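Sharpening and Flattening Bench Stones

Water stones

Soak coarse stones until the bubbles stop. Finer stones, 3000 grit and up, need only a splash on the surface; long soaking softens some of them and can open cracks at the corners. Check the maker's sheet. The Barnau stones sold as sets are splash-only at every grit, including the coarse one.

A stone that has gone hollow will round the edge of a chisel and leave the back of a plane iron untouched in the middle. Draw a pencil grid over the whole face, then rub the stone on a flat plate under running water. Stop when the last pencil line is gone. Repeat the grid once. If the lines vanish evenly within a few strokes, the face is flat enough for kitchen knives and most joinery tools.

Flatten before each session, not after. Stones can move slightly as they dry. Knock the sharp corners off with the same plate, holding it at an angle, or they will chip and shed coarse grains into the slurry.

Flattening plates

A diamond plate is fastest. Wet-and-dry paper stuck to float glass works as well and costs less, but the paper loads up. Use 100 grit for a badly dished stone and a finer sheet to finish. Glass must be supported over its whole area. A piece that overhangs the bench will flex under hand pressure, and the curve transfers to the stone.

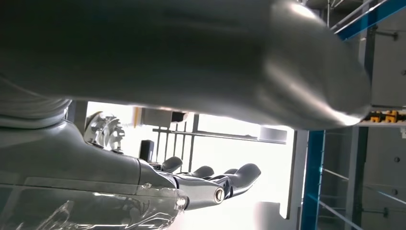 Oil stones cut more slowly and stay flat longer. Use light mineral oil. Vegetable oil goes gummy and is hard to get out again. A clogged oil stone can often be recovered with kerosene and a stiff brush, working outdoors and away from flame. Wipe with a clean rag, leave it overnight, repeat if the rag still comes away black.

Never switch a used oil stone to water. The pores hold oil and the water will bead.

Angles

Kitchen knives: 15 degrees per side for thin blades, 20 for heavy ones. Bench chisels: 25 on the main bevel, 30 on the micro-bevel. Set the guide by measuring projection from the front of the guide to the edge, and screw a stop block to a scrap board so the setting can be repeated. The Joltora guide grips narrow chisels poorly unless the jaws are filed clean of paint first.

Check the edge for square at 90 degrees to the side of the tool every few strokes. If it drifts, put finger pressure on the high corner.

Removing the burr

Work each grit until a burr can be felt along the full length of the opposite side. Moving up early is the usual cause of a dull result. On the last stone, alternate sides with decreasing pressure, then make 3 light passes on a leather strop, always trailing the edge.

Storage

Dry water stones on edge, in shade, with air on all sides. Do not use an oven or a radiator. Do not let a soaked stone freeze; it may split. Keep grits in separate boxes and rinse the tool, the guide and your hands between them.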